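Gendent 邻里互助 > 家居与装修 > 墙面

小储物间贴大花壁纸，对花总是对不上，墙角也翘起来

Jacqueline Lacroix
发表于 2024年3月11日

大家好。我的中文是成年以后学的，装修的词我查了字典，如果用错请告诉我。

我住在一套老房子里，卧室旁边有一个很小的储物间，没有窗户，只有一扇门。以前的住户把它刷成灰色，墙上有很多钉子的洞。我想把它变成放衣服的地方，所以决定给三面墙都贴壁纸。我选的是 Gautier 的一款大花图案，花很大，颜色浅，我非常喜欢。店员对我说小房间不适合大花，但是我已经付了钱。

我的问题有几个，请允许我一个一个写。

首先是对花。我从左边的墙开始贴，第一幅和第二幅对得很好，到第四幅的时候，花的左半边和右半边差了一点，大概是一根手指的宽度。我检查了裁剪的长度，没有错。我不明白为什么开始是对的，后来变成不对。

然后是墙角。我把一整幅壁纸直接转过墙角，用手压得很紧。当天晚上看很漂亮。过了一夜，角落里的纸离开了墙，形成一个圆的形状，用手指按下去是空的。我又涂了胶，又压，第二天还是一样。

最后是胶。我用的是粉状的胶，自己加水。包装上写的比例我照做了，可是我觉得太稀，流到地上。邻居说可以少加一点水，另一个朋友说千万不要改比例。我应该相信谁？

我还剩下两卷没有打开。如果需要把已经贴的部分撕掉重新来，我可以接受，但是我希望这次一次做好。墙的高度不是很高，我可以站在小凳子上够到上面。谢谢每一位愿意回答的人，我会认真看。

老墙皮

撕了重贴吧。墙没处理好，怎么贴都白搭。你那个灰墙打磨了没有？上基膜了没有？都没说。

胶别自己兑了，买现成的糯米胶，省事。

大花对花费料，两卷不一定够，先去问店里同批号还有没有，不同批号颜色有差别，贴上墙一眼就看出来。

Praso 的裁缝

Jacqueline 你好。我也不是从小说中文的人，所以你的问题我读得很有感情，哈哈。我的工作是做衣服，不是装修，但是壁纸和布有很多相同的地方，都有图案，都有方向，都会因为水而变大。我在自己家贴过客厅、走廊和一个很小的衣帽间，错误几乎都犯过一次。下面我尽量写清楚，有点长，请你慢慢看。

先说为什么开始对得上，后来对不上。

最常见的原因是第一幅没有垂直。人的眼睛看不出来很小的倾斜，第一幅歪一点点，第二幅跟着它走，图案也能对上，你就很放心。但是每一幅都继承前面的歪，到了第四幅，上面已经碰到天花板的线，下面却短了，你会不知不觉地用手去拉它，花就错开了。老房子的门框和墙角都不能当作垂直的标准，我家的门框就是斜的，我相信了它，后来很后悔。

请你用一根线，下面系一个重的东西，挂在离墙角稍微有一点距离的地方，等它完全不动，用铅笔在线的旁边画几个小点，再用长尺连起来。铅笔要轻，浅色的壁纸会透出深的笔迹。不要用圆珠笔，绝对不要。第一幅的边缘跟这条线走，不要跟墙角走。每转到一面新的墙，都重新挂一次线，重新画。很多人只在开始画一次，到第二面墙就忘了。

第二个原因是纸吸水以后会变宽、变长。如果是纸底的壁纸，涂了胶以后必须折起来放一会儿，让它"喝水"，我不知道中文里师傅们是不是这样说。有的说明书写浸润时间，有的写软化时间，意思是一样的。重要的是每一幅等的时间要相同。你第一幅可能等得久，第四幅累了，着急了，涂完就贴，它贴到墙上才开始变大，于是花的位置就不同了。我用厨房的定时器，每一幅都按一次。如果是无纺布底的壁纸，它几乎不变形，胶直接涂在墙上，不需要等。请你看一下卷筒里的那张标签纸，上面有一个小的图画，一把刷子对着纸还是对着墙，意思完全不同。我猜你的是纸底，可是你没有写，我不敢确定。

第三个原因比较特别，就是对花的方式。标签上还有一个符号，一种是平行的箭头，一种是错开的箭头。平行的意思是相邻的两幅在同样的高度重复，错开的意思是第二幅要向下移动半个花距。大花的图案很多是错开的。我的那款花距是 70 厘米，也就是说每裁一幅，最多可能浪费将近一个花距的长度。我开始不懂，以为卷筒的总长除以墙高就可以了，结果最后一幅没有了，我在店里站着差一点哭。

有一个办法可以少浪费：同时打开两卷，一卷裁单数的幅，一卷裁双数的幅。错开的图案用这个办法特别好，因为每一卷自己总是从同样的位置开始。裁好以后在背面用铅笔写上号码，还要画一个向上的箭头。请不要笑，我贴反过一幅，花是向下开的，我妈妈来的时候第一个看见的就是它。

现在说墙角。

你把一整幅转过去，这是翘起来的原因，我几乎可以肯定。墙角从来不是直的，纸转过去以后，一边紧一边松，干的时候收缩，它就走最短的路，离开墙，变成你说的那个圆形。你再涂多少胶也没有用，力量一直在那里。

正确的做法是把这一幅竖着裁成两条。先量从上一幅的边到墙角的距离，要在上面、中间、下面量三次，取最大的数字，再加 3 毫米。只让这 3 毫米转过墙角。剩下的那一条，贴在新的墙上，边缘跟着新画的垂直线，另一边轻轻盖住那一点转过来的纸。这样会有一点点重叠，图案也会损失一点点，但是在阴角里人的眼睛不太注意。做衣服的时候我们也这样，缝份藏在里面，外面只要看起来是连续的。

重叠的地方如果壁纸表面有一层塑料，普通的胶粘不住，要用专门粘重叠的胶，很小的一管，我买的是 Gadov 的，挤出来是白的，干了以后看不见。不要挤多。多了就马上用湿的海绵擦，从纸的中间向外面擦，海绵每次都洗。干了再擦会有亮的痕迹，侧着看特别明显。

如果是向外突出的角，也就是阳角，可以多转过去一些，但是你的储物间好像没有阳角，我就不写了。

关于胶，你的邻居和你的朋友都有一部分对。包装上一般不是一个比例，是几个，薄纸、厚纸、无纺布各有各的。你可能看的是薄纸那一行。请找找有没有一个小的表格。另外，粉状的胶加水以后要放，中间要搅一次，刚搅好的时候总是很稀，过一会儿才会变稠。我第一次也以为坏了，又加了半包粉，结果变成像面团一样的东西，刷子立在里面不倒。

水的温度也有关系。我用自来水放到室温，大约 22 度，粉不容易结块。热水会让外面先变成胶，里面还是干粉，怎么搅都有小颗粒，贴到墙上就是一个一个小包。如果已经有小颗粒，用旧的丝袜过滤一下，很好用。

上面那位说要用现成的糯米胶，我也用过，可以，但是贵一些，开了以后要尽快用完。你的粉既然已经买了，我觉得不用换。

他问你墙有没有处理，这个问题我同意，很重要。灰色的漆如果有光泽，胶会浮在上面，需要用砂纸轻轻磨一遍，把粉尘用湿布擦干净，等干。钉子的洞要用腻子填平，干了以后再磨。腻子吸水很快，如果不涂基膜，洞的位置会比别的地方先干，纸上会出现一个一个浅色的圆。基膜涂完要等它完全干透，我等了一个晚上，朋友说等得不够，但是我没有出问题。

已经贴上去的要不要撕，我的意见是：如果错开的只有最后两幅，前面的垂直，就留前面的。你先挂线检查一下再决定，不要生气的时候撕。撕的时候从下面的角开始，纸和墙的角度要小，慢慢往上，不要直直地往外拉，会把墙皮一起带下来。留在墙上的底纸用温水打湿，等一会儿，用塑料的刮板，不要用铁的。

说到大花和小房间。店员的话我不完全同意。

我做衣服的时候，有客人个子很小，一定要穿大花，做出来非常好看，因为整个身上只有几朵花，反而安静。小碎花在小房间里才容易乱，眼睛不知道停在哪里。浅色的底、大的花、中间有空的地方，在小空间里是很舒服的。而且你的储物间以后会挂衣服，墙的下半部分多半被挡住，人看见的是上面。所以我建议你把最完整、最好看的那一朵放在正对门的墙上，稍微高一点的位置，在衣服的上面。这就要求你不要从左边的墙角开始贴，要从正对门的那面墙的中间开始，向左右两边走。这样左右墙角切掉的部分也比较相同，看起来像是设计好的。

怎么找中间？量墙的宽度，除以二，画垂直线。然后有两个选择，一个是让线在一幅的正中间，一个是让线在两幅的接缝上。把纸卷打开，用纸胶带临时固定在墙上，退到门外看。我看了很久才决定，我选了第一种，因为大花正好在一幅的中间，不会被接缝切开。有的图案大花正好在边上，那就选第二种。

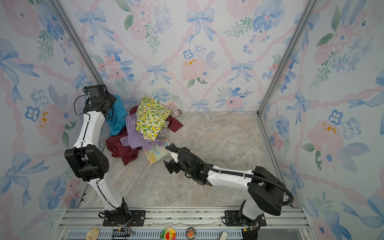

贴的顺序，我习惯从上往下，用软毛的刷子先压中间，再往两边赶空气。不要用刮板很用力地刮接缝，胶会被挤光，干了以后缝就张开了。接缝用小滚轮轻轻滚，过一会儿再滚一次。两幅的边要碰在一起，但是不要互相挤。空气的小泡如果很小，先不要管它，纸干的时候会收紧，多数会自己平。第二天还有，就用针扎一下，从旁边往针眼的方向轻轻推。

刀片要经常换。这是我最想对你说的一句话。湿的纸很软，刀不快就会拉出毛边，你以为是纸的质量不好。我每裁一幅就掰掉一节刀片，掰下来的放在一个有盖的小瓶子里，不要随便丢进垃圾袋，会扎到别人的手。

贴完以后，关门，不要开风扇，不要开暖气，也不要开除湿机。你的储物间没有窗户，这倒是优点。让它慢慢干。干得太快，接缝会开，墙角会翘，和你现在的情况一样。我家那时候空气湿度大概在 70% 上下，干得很慢，我每天去摸一摸，摸了好几天才觉得可以。完全干了以后再把衣服放进去。如果着急放，衣服挨着墙，会把潮气关在里面，还可能在浅色的纸上留下颜色，特别是新的牛仔裤和没有洗过的深色羊毛。我建议衣服和墙之间永远留一点空。

没有窗户的储物间，以后的问题是霉。门最好常常开着，或者在门的下面留一条缝。我放干燥剂，到了五月就要换得勤一点。樟脑球不要直接靠着壁纸放，我有一个地方变黄了，我怀疑是它，不能证明。

最后是数量。你说还有两卷没开。如果从正对门的墙重新开始，再加上错开的花距，我觉得会紧张。你可以先把墙的高度和花距告诉我们，我帮你算。标签上的批号请拍下来存好。门上面那一小块地方，可以用裁下来的零碎料，只要花的方向是对的。

希望对你有用。有一些词我可能也用错了，请中文好的朋友改正。

Jacqueline Lacroix

谢谢两位，特别谢谢 Praso 的裁缝，你写得这么详细，我用打印机印出来了。

我刚才去看了标签。是纸底，箭头是错开的。我一直当作平行的来贴，所以第二幅看起来对，可能只是两朵相似的花碰在一起。我现在仔细看，叶子的方向确实不一样。

我也挂了线。第一幅是歪的。

灰色的墙我没有磨，也没有基膜，只是擦了灰。所以我决定全部撕掉，从正对门的墙的中间重新开始。店里说同一个批号还有一卷，我请他们留给我了。

还有一个小问题：墙上有一个开关，贴的时候要不要先把面板拆下来？我有一点怕电。

Praso 的裁缝

要先关总闸，用灯试一下是不是真的没有电，然后把面板的螺丝松开，不用全部拆下来。纸直接盖过去，在开关的位置从中间向四个角切一个叉，把多余的裁掉，边缘留一点点藏到面板后面，再把螺丝拧紧。胶没有干以前不要开总闸。如果怕，就请一位电工朋友来做这一步，其他的你自己都可以。

还有，叶子的方向比花更好认，你对花的时候就看叶子和细的线条。

老墙皮

基膜涂两遍。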